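Cusis workshop notebook
Entry: Sunday, April 28, 2024
Bench: Skultden table-clearing cell

Purpose of entry. To record the position reached with the clearing arm intended for the staff dining room at Fudlow, and to set down the points raised by the kitchen team concerning their duties once it is in service.

The kitchen team at present clears and sorts all returned tableware by hand. Under the agreed plan the arm will take over sorting at the return table only. Washing, wiping down and the final check for chips remain with the staff. The plan allows for 525 returned items over a lunch service, which was the figure used when the rota was drafted. It has not been tested against a full service and should not be quoted outside the workshop.

Bench work continued with mixed items laid out on the white table. Grip settings for the cups were left as in the previous entry. The settings for the plate are under review, as the Kobori fingers need a clear rim to close on and the angle of approach is still being decided. Any colleague changing a setting is to write the old value beside the new one.

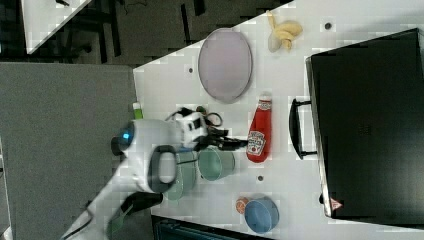
Arm over the white table, with plate, cups, bowl and ketchup bottle set out.

Points from the kitchen team, received in writing:

The return table has been the place where new starters learn the run of the kitchen. If sorting moves to the arm, the first week of training will need to be rewritten. Agreed. A draft is to go to Fudlow before the September start.

Staff asked who is answerable for a breakage while the arm is running. The draft rota is silent on this. Our view is that breakages at the return table should be logged against the cell and should not appear on any individual's record. To be confirmed by the site.

Hours. The site has stated that no contracted hours will be reduced. The 17 hours a week released from sorting are to move to food preparation, for which three members of staff have asked for further training. Two evening staff have asked to stay on clearing duties and their request should be carried forward with this entry.

Stopping the arm. Every person on shift must be shown how to stop it, including agency staff.

Outstanding: approach angle for plates; wording on breakages; stop instruction card, large print, for the wall at 24 point.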